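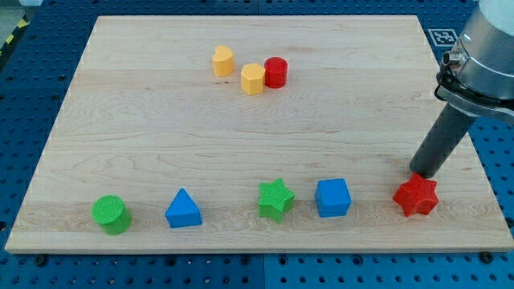

Posted by Serpil Yüksel, 6/23/22

Looking for advice on table centres for a works dinner. We're a small florist and most of our trade is weddings and funerals, so corporate jobs are fairly new to us. The client is a firm called Jolotex and they want 13 low arrangements, one per table, plus something larger for the entrance. They've asked for their yellow to come through without it looking like Easter. I've been trying out layouts at the bench on a pale board, with a little yellow heart block on it to keep a strong yellow in front of me while I pick stems. Against that light wood the yellow looks very bright and I'm now wondering if I should go for cream roses with only a bit of yellow in each. Budget is 55 a table, flowers and container included. What would you use, and would you charge for a sample?

7 replies

stemcutter
Craspedia and cream spray roses with plenty of eucalyptus. Craspedia hold for ages and they're a clean yellow. At 55 you'll be fine as long as you don't go mad on the containers. Yes, charge for the sample and take it off the bill if they book.

bucketsandtwine
I'd leave craspedia out. Every office do I've been to in the last few years has had them. Yellow ranunculus would be nicer if you can still get decent ones, but by late June I wouldn't count on it. We did a dinner in April for Mac Mathúna and they were lovely then. For summer I'd look at solidago or a soft yellow snapdragon cut short.

stemcutter
Solidago drops bits on the tablecloth. The venue will complain.

bucketsandtwine
Not if it's fresh and you shake it out first. I've used it for years and had one complaint.

Serpil Yüksel
Thanks both. Dinner is at the end of next month so ranunculus are out. I hadn't thought of snapdragons for something low. Do they not bend towards the light once they're cut?

bucketsandtwine
They do a bit. Keep them upright in the bucket and don't put them in until the day. At that length you'd hardly see it.

mossy_ann
I don't agree with charging for a sample on a first job. They might have a summer do and a Christmas do and a reception desk that needs flowers every week. I make one up free, leave it with them for a few days and let them see how it lasts. We got the weekly contract at Rindon that way.

stemcutter
And how many did you leave with people who never rang back? A sample is an hour's work plus stock. I stopped doing free ones after a firm took mine and gave the photo to somebody cheaper.

mossy_ann
A few, yes. I put it down as advertising.

Serpil Yüksel
I think I'll charge for it but take it off the invoice. They've been straight with me so far. Any thoughts on containers? I was going to use the Zoslow low bowls — the white ones — but the foam trays don't sit well in them.

bucketsandtwine
Chicken wire and pot tape. The bowls are fine with wire. Check the height with the client as well, people want to see across the table.

mossy_ann
Same, wire. Fill them at the venue or you'll have water all over the van.

Comments (3)

Kerry: Useful thread, I've got a similar job coming up with orange.

petalpusher: Agree about the solidago, it makes a mess.

Dunstan F: Did you go with the snapdragons in the end?

263 views | 4 shares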